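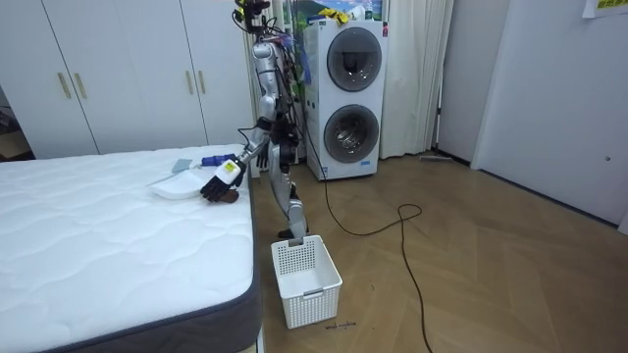

A silver humanoid robot reaching over a bare mattress

Home Reviews Essays Archive Contact
Search this site Go

Review: The Hedavero Index of Printers' Correspondence
Edited by Kanchan Pal and Ju-won Seo. Burkura, 2 volumes, 846 pages.

Pal and Seo have listed the letters that passed between one family of printers and its authors over 84 years. Each entry gives the sender, the place, the language and the first line in the original. Summaries are short and mostly reliable.

The first volume is the better one. Its 13 undated letters are placed by their paper and by the books they mention, and the reasoning is set out in full. I would move one of them a few years earlier, but the case is fair.

The second volume has the indexes. Latin and vernacular forms of a name are filed apart - with no cross-references - so the same man can turn up twice. The title index is sound.

The binding is stiff and the type is small. Libraries should buy it. Private readers may prefer to borrow the first volume.

Ye-ji Seol

Print this page | E-mail this page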